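Search this site
Type and press enter

Filed under: Daybook, Garden & Weather
4 min read

Thursday, late

Up at 5:30 because the wind had the gate banging again. I went out in my coat and tied it with baling twine, the same way I tied it in April. The latch needs a new screw and I have the screw. It is in the coffee can on the dryer.

Cold for May. The tomatoes on the porch looked fine under the old sheet, so I left them covered and made oatmeal. I had said I would plant them out this week and now I don't think I will. The radio out of Flarbridge said clear and still again tonight, and still is what does it at the bottom of our slope. Last year I lost the whole first row that way and had to buy replacements at Duggan, at their prices.

Drove over to Markden after breakfast for the seed potatoes. The feed store had reds and not much else. I wanted the yellow ones. I bought a bag of reds anyway, and 50 onion sets, which is more than the bed will hold, but they were already bundled and the boy at the counter didn't want to break one open. Also a pair of gloves. The old ones have a hole in the thumb and I have been putting up with wet dirt under that nail since March.

The road past the Jalero bridge is still down to one lane. I sat at the flagger for a good while both ways. The river is over its lower bank on the east side and brown as gravy, with a lot of brush caught against the first pier. I have driven that road for years and can only think of one other spring it was up in the willows like that.
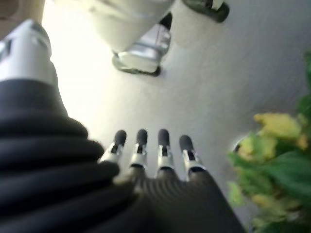 Got home before noon and cut the potatoes on the back step, two eyes to a piece, three on the small ones. They are spread out on newspaper in the mudroom to dry off. My mother always rolled hers in wood ash. I have done it both ways and never saw a difference, though I kept a bucket of ash this winter all the same, and now I suppose I'll use it on the paths.

After lunch I dug the long bed. It took most of the afternoon. The far end is heavy clay and comes up in slabs, and I quit with a third of it left when my back started in. I put down two barrows of compost on the part that was done. The heap is smaller than I thought. There was a lot of straw on top and not much under it, and a good many worms.

The rain gauge read 2 inches for the week, nearly all of it from Monday night. I wrote it on the calendar. The well pump has been short cycling and I need to call about the pressure tank. The last visit cost 90 dollars before they touched anything, and I expect a tank will be over 500. I'll look at the gauge again Saturday and then call.

Supper was beans and the end of the ham. The peas are up along the fence - patchy, with a gap in the middle where I think a squirrel has been. Soaked another handful to fill in.

Put the second sheet over the tomatoes at eight and weighted the corners with bricks. No wind at all by then. 38 on the porch thermometer at nine-thirty and I am going to bed.

Still have not fixed the gate.

Tags: frost, potatoes, clay, river level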